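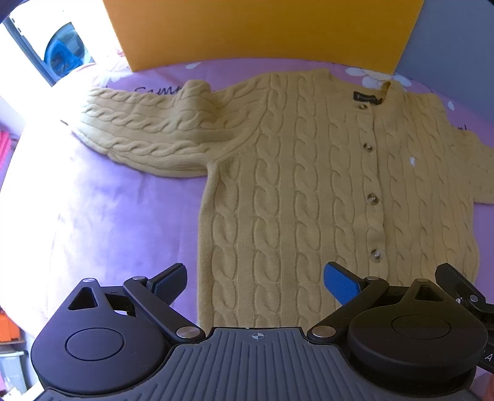
A cable-knit cardigan in mustard yellow, laid flat with its buttons showing.

Home Departments Student Work Reports Contact

How Long Do We Keep Our Knitwear?
Textiles and Society, second-year project report

1. Background
Ukthorpe had knitting mills until the last one closed in 2000. Many families in town still have somebody who worked in one, and older residents often say that people used to mend sweaters and now throw them out. I wanted to find out if that was true among people living here today.

2. Method
I wrote a short survey with 9 questions and left paper copies at the Ukthorpe library and at the Broltimton community center. The same questions went online through the college page. The survey was open during January and February. In total 810 people answered. I also spent two afternoons at Edet, the repair shop on the old mill site, and wrote down what kinds of jobs came in.

3. Results
Most people said they had stopped wearing a sweater or cardigan because of damage that could be fixed. Holes at the elbow came first, then moth holes, then missing buttons. Shrinking in the wash was also common, but the repair shop told me there is little they can do about that.

Older people were more likely to own a darning needle. They were not much more likely to have used it in the past year – this surprised me. Younger people who did mend had mostly learned from videos.

At Edet the most common job was replacing cuffs. Customers usually asked for yarn that matched, and the shop often had to order it from Evovitz, a supplier that keeps older shades in stock.

4. Problems with the survey
People who visit a library may not be typical. Question 4 was badly worded, and some people read "repair" as paying for a repair. I left those answers out of the results.

5. Further work
I would like to repeat the survey in a town that never had mills and compare the answers.

Comments (3)

My mother worked on cuffs at the mill. She would not have paid anyone to do one.

Was felting counted as shrinking or as its own thing?

I filled this in at Broltimton. Question 4 confused me too.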